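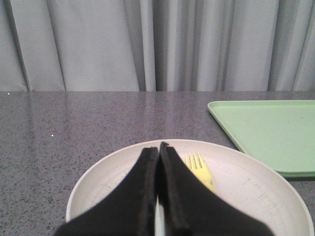 Wrist view: fingers over the plate, fork to the right

Step 3: Mask the gripper
The fingers hide part of the fork, so the segmenter needs a fixed mask. Open Villow, load a view with the fingers apart and draw round both of them. Leave the gap clear -- the planner reads the worktop through it. Grow the mask by 5 pixels and save.

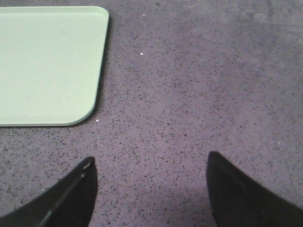
Step 4: Filter small blobs
White specks on the worktop can come back as objects. Set min_area to 266 and run the detector again.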